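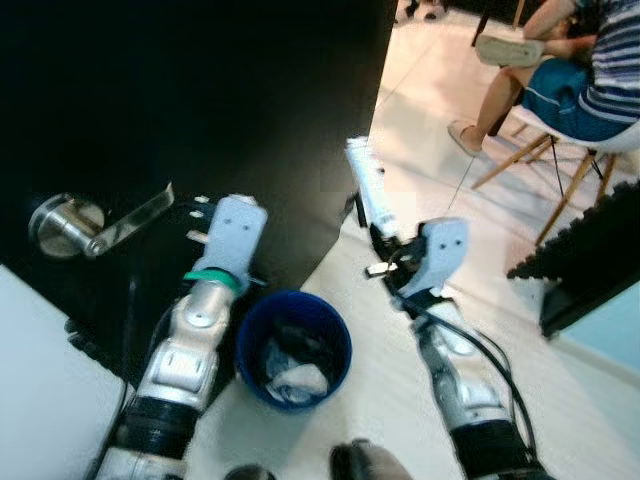 Your logo does not need a new font every year

Search this site Enter keyword Go

In August our small print shop in Irnitz received an order from a furniture seller called Dustwood. It was their third logo in two years. The old letterheads, 3,814 sheets, went to the paper bin. I was paid for the work, but I was not happy.

I think small firms change their look too easily. The owner sees his logo every morning and becomes tired of it. His customers see it maybe twice a year, and they have only begun to remember it.

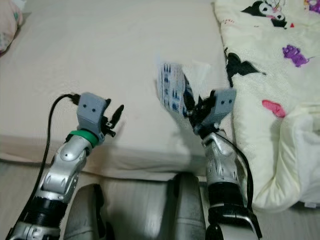
Photo: Flokitia

Mabuza, a bakery in our street, has used the same brown letters for 19 years. They are a little ugly, I must say. But people find the bread by them, also in the dark.

If something must change, change the size or the spacing first. Print 100 cards, give them out and wait one season. A new font can come later, when there is a real need for it.

447 shares | 19 comments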